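Search the notebook... Go

Notebook, page 23
October, morning
Handheld gripper work: our rules for session setup, second version

I write this after reading again the first version with Thomas Dal Bello. He marked in red the sentences which can be understood in two ways, and there were many. For example "keep the area clear" was understood in Wirndale as "remove everything" and in Maldonado as "leave a free path for the hand". We want the second meaning. A home should stay like a home, with its pots and its towels. Only the path of the two grippers must be free.

Rules as they stand now:

1. Before the first recording of the day, open and close each gripper fully, five times, by hand. Look at the pads from the side. If a ridge is worn flat or a corner of the pad lifts, change both pads of this gripper, never only one.

2. The cable goes behind the wrist and then down. It must not pass between the two grippers. I had this wrong in my own practice for several weeks, and Thomas corrected me.

3. Thin sticks in a bundle (chopsticks, skewers, pencils) are held below the middle when they go into a holder from above, and above the middle when they go out. The old text said "in the middle" for both. I prefer the new one but I am not sure yet, see the open points.

4. Soft surfaces are allowed. Write in the log "bed", "sofa" or "mat", because the holder can lean there and on a table it does not. Do not put a board under the sheet to help.

5. One episode is one task. If the object falls, finish the movement calmly, open the gripper, and mark the episode as dropped. Do not delete it. Skurnomville deleted theirs in the first month, and we cannot compare now.

6. No person's face and no paper with a name or address. Check the walls also, not only the table. Ask the family before moving something that hangs there.

7. Stop after 600 seconds of continuous holding and rest the hand. Thomas wanted 700. We keep 600 until somebody gives a good argument.

Log discipline. I checked 264 log lines from the Tustska folder yesterday evening. The surface field was the one most often empty. I think the reason is the form, where this field comes after the comments and people believe they are already finished. I will move it to the top, under the operator's initials.

Open points:
- Rule 3 for light holders made of cardboard. When the bundle comes down a little inclined, it can push the divider to one side. Maybe the rule must say to turn the wrist first and lower after.
- Do we need a word for the second hand when it only waits? I use "idle" but Thomas reads this as "switched off". My proposal is "ready".
- Spare pads: who orders? Ask Thomas.

To do before the next version: rewrite rule 6 in shorter sentences, print for the four places, throw away the old prints.

Last updated: October, 16:40
2 comments · 0 shares

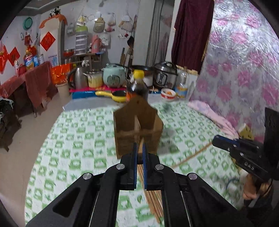
Rule 3 and rule 4: chopstick bundle in the gripper, cardboard holder on the bed, second gripper at right.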